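Pace open day demo – README

Last edit: April 24, 2021
Maintained by: Dong-geon Wang, Lợi Thân
Status: usable, not finished

What this is

Files behind the simulated tabletop demo we ran at the Sestach open day. Visitors picked a task from a menu, watched the arm try it on the big screen, then could scrub back through the episode. Everything that ran that day got logged, so the folder is both the demo and the data from it. If you only want the demo, skip to Running it.

Pace is the scene and episode runner. Tamer is the controller plus the visitor menu. They used to be one repo, they are two now, some paths still say otherwise. Sorry in advance for the import errors.

What's in the folder

episodes/ – one subfolder per run, 1293 in total. Includes aborted runs.
scenes/ – 12 layouts, same table, objects swapped and moved
menu/ – the text visitors saw, English only
notes/ – Lợi's log from the day, typed up as is
tools/ – replay script, export script, a plotting thing that half works

Each episode has the joint states, gripper width, object poses, the menu choice and the rendered frames. No audio. No visitor names or faces, the menu never asked for any.
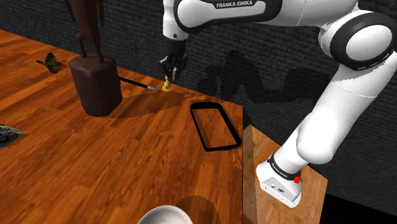
Scene layouts were done by hand in the week before the open day, mostly by Dong-geon. The idea was household clutter, not blocks on a gray plane, because people walking past stop for clutter. Objects are mixed on purpose: the small yellow piece in the gripper, a paintbrush lying by the base of a dark sculpture, a leafy sprig further back, a thin black tray outline in the middle of the table. Poses are saved per episode, so if you move things in the layout file the old replays stay as they were. Lighting is per layout too. Hard shadows were left on, we liked them on the projector.

Running it

Install Pace first, then Tamer. Other order breaks the config.
Copy settings_default to settings_local and put your display size in.
Start the runner, wait for "ready", then start the menu.
Pick a layout. Layout 5 is the one to show people first.
To stop, use the menu. Killing the window leaves a lock file in episodes/ and the next run won't start untill you delete it.

Replay works without Tamer. Point the script at any episode subfolder. Add the slow flag for talks.

How the day went

Slots were 45 minutes, short intro then hands on. Too long for the younger kids, too short for the Surkelus people, who wanted to see the controller code and mostly got to see me looking for it. Biggest hit by far was scrubbing backwards through a pick. We had that down as a debug feature. Next time it goes on the first menu page.

Machine needed one restart, after lunch. Episodes either side of it are fine – the one in progress is flagged aborted.

Most asked: does the arm know what the thing is called. It doesn't, the menu text maps to an object id and that's all. Should be on the poster for June.

Known problems

– Timestamps are local time, no zone written. Fix on the list.
– Success flag is set by a height check only. An object that gets lifted and then dropped counts as a success. Dont report success rates from it.
– Thin objects sometimes slide out of the fingers in sim. Friction values are guesses.
– Visitors repeat each other. Whatever the last person picked, the next one picks too, so task counts are lopsided. Not a balanced set, don't train on it like one.
– Two layouts have the same display name in the menu. Use the ids.

Use

Fine for teaching, replay, testing a loader, making your own open day demo. Not checked against a real arm, we never tried the moves on hardware. Ask before reposting the whole set. Single episodes in slides are ok, just say Pace open day demo.

Contact

Scenes and rendering, ask Dong-geon. Menu, logs, anything about the day, ask Lợi. Bug reports in the Pace tracker please, the Tamer one isn't being read at the moment.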